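Gripper pose jumps sideways when the tag leaves view
Zotwood forum > Tracking and calibration
Posted 18/04/2022

holer_bench
I'm running Zotwood to get 6-DoF trajectories out of our handheld gripper recordings, and most of them look great. Then I hit one where the pose slides off to the side for a couple of seconds and snaps back — always when somebody walks past in the background. Episode 303 is the worst. The fingers open and close fine in the plot, it's only the position that goes nuts.

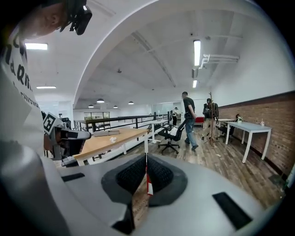 I already redid the camera intrinsics and got the same jump. Is there a setting for this, or do I need to toss those episodes?

lostora_dev
Don't toss them yet! Sounds like your visual odometry is grabbing features on the moving people. Turn on the dynamic mask, then raise the inlier threshold to 2 pixels and rerun. Also check the IMU time offset, mine was off by more than 6 ms and it made everything touchier.

mapsandcoffee
Same thing here, I just delete the bad ones.

sjoberg_fan
The mask helped me too, but the bigger win was building the map first from a slow pass with the room quiet, then localizing every episode against it. Sjöberg has a script for that in the tools folder.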